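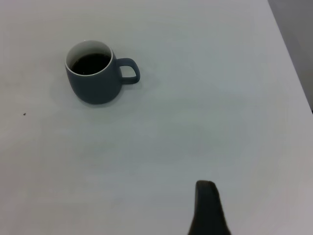 A slate-gray mug, white on the inside, on the pale tabletop.

How to Keep a White Table White When You Drink Your Coffee at It

Posted 2024-10-02 in Around the House

I have wanted a big white table for as long as I can remember, and when we finally moved to Bristach and had a room that could take one, I went straight out and got it. It's 82 inches long and I love every inch. I use it for mending, for letters, for sorting out drawers, and (you will have guessed this already) for coffee, which I drink dark and without milk from early in the morning until somebody takes the pot away from me.

Everybody who came to see the table said the same thing, that it would be covered in brown rings before the month was out. Well, that was in April, and I am pleased to report that it still looks lovely. I did have a few scares along the way, and a couple of bad habits to get rid of, so I thought I'd write out what I do for anyone else who is tempted by a pale tabletop and has been told to be sensible.

What you need

A soft cotton cloth, and a second one just like it for drying
Ordinary dish soap
Baking soda
A small bowl
A spoon, and a place to put it down
A mug with a smooth foot

Start with the mug

Turn your mug over (empty, please!) and run a finger around the ring it stands on. On a lot of ceramic mugs that ring is left without any glaze, and some of them are as rough as a nail file. A rough foot will scratch a painted or coated top, and then coffee finds the scratch and settles in, and there you are with a thin brown curve that won't wipe off. If yours feels gritty, rub it in circles on a sheet of very fine wet-and-dry sandpaper with a few drops of water for a minute or so, rinse it well, and feel it again.

I am fond of the kind of mug that is dark and matte on the outside and bright white on the inside. The white inside does show every tea and coffee stain, I'll grant you, but it also lets you see how full you have poured it, and that matters more than you'd think. Leave a good band of white between the coffee and the rim. I used to fill mine right to the top, carry it across the room with great concentration, and lose a little down the side every single time. The ring on a table nearly always begins as a drip on the outside of the mug.

Clear the table before you pour
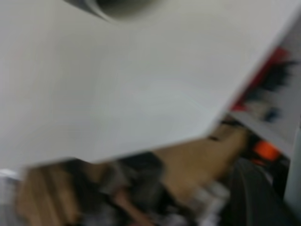

For years I did it the other way around. I would set the mug down among whatever was already out and then start moving things, and of course it was always the moving that caused the trouble, because a sleeve would catch the handle or a stack of papers would slide. Now I clear first. Everything that has a home goes back to it, whether that's a shelf or a drawer or the hook behind the door, and whatever is left gets pushed to one end so there is a decent stretch of bare table to work on.

My shelves, I should say, are nothing to boast about. They're crowded and they stay crowded, and I have made my peace with that. The rule is only for the table. My sister-in-law bought a set of those Mansilla stacking trays and swears by them, but I found I just filled the trays and put the trays on the table, so they weren't for me - you may have more self-control.

Once you have your clear stretch, decide where the mug is going to live and keep it there. Mine goes toward the back and over to the left, with the handle pointing right, as I'm right-handed and can reach for it without looking up. If you're left-handed, swap it all over. The near edge of the table is for your elbows and your work, and the mug has no business there.

The spoon

A spoon does more damage than a mug. You stir, you put it down, and there's a little brown puddle under the bowl of it that you don't notice until it has dried at the edges. So give the spoon its own spot. A saucer is fine, or a folded napkin, or the lid of a jar. I have had a pretty spoon rest from a shop called Tredo for ages and it is the perfect size for a teaspoon, though a bigger spoon tips right out of it.

If you like to keep wooden things on the table, do remember that bare wood drinks up coffee much faster than a sealed tabletop will. Put the spoon down beside the wood and not on it, or rub the wood with a little mineral oil now and then so you have time to grab the cloth.

Wiping down
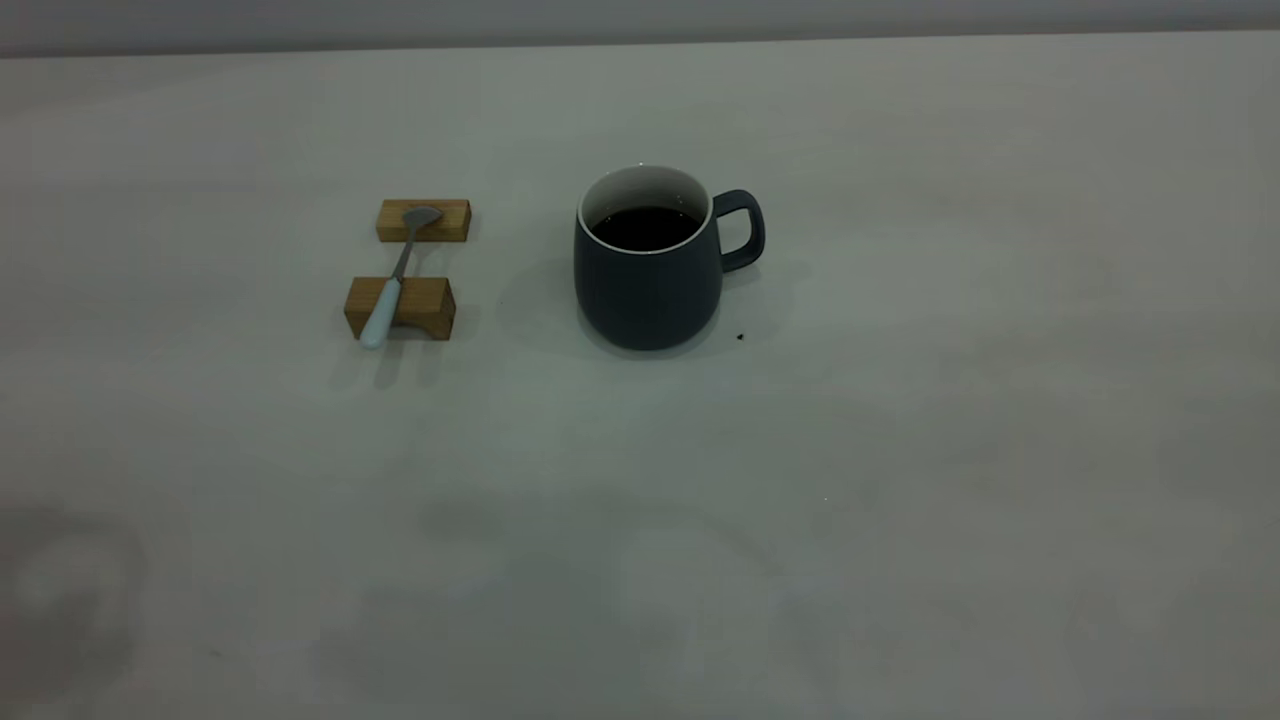
Crumbs come first, always. Even one tiny speck dragged under a damp cloth can leave a mark on a matte surface, so I go over the top with a dry hand or the dry cloth before any water comes near it. Look low across the table toward the window and you'll spot the ones that hide close to the mug.

After that, a cloth wrung out in warm water with a drop of dish soap is enough for an ordinary day. Lift the mug, wipe the foot of it, wipe where it stood, then do the rest in long straight strokes from the back edge to the front. Dry it straight after with the second cloth. I skipped the drying for a long time and wondered why the table looked streaky in the evening light.

If a ring has already dried on

Don't scrub! Put 3 tablespoons of baking soda in the small bowl and add water a few drops at a time until it's like soft frosting. Try a dab in a corner where it won't show. If the corner looks happy, spread the paste over the ring with a fingertip, leave it for 5 minutes, and wipe it away with a damp cloth, going along the curve of the ring and pressing hardly at all. Rinse the cloth and wipe again, as baking soda likes to leave a chalky film behind. A stubborn ring may need the whole business done 3 times, with a rest in between while you have another cup.

The same paste is very good for the white inside of the mug, by the way, and there you can rub as hard as you please. Keep it off a matte outside, though, as it can leave shiny patches. I found that out on my favorite one.

A word about polish

I was given a bottle of Lurnulon when we moved in and it's still under the sink with the seal on it. I'm sure it is lovely on dark furniture, but I like the plain, soft look of a matte top and don't want to put a shine on mine. If your table came with a care sheet, go by what that says about polish, even where it disagrees with me.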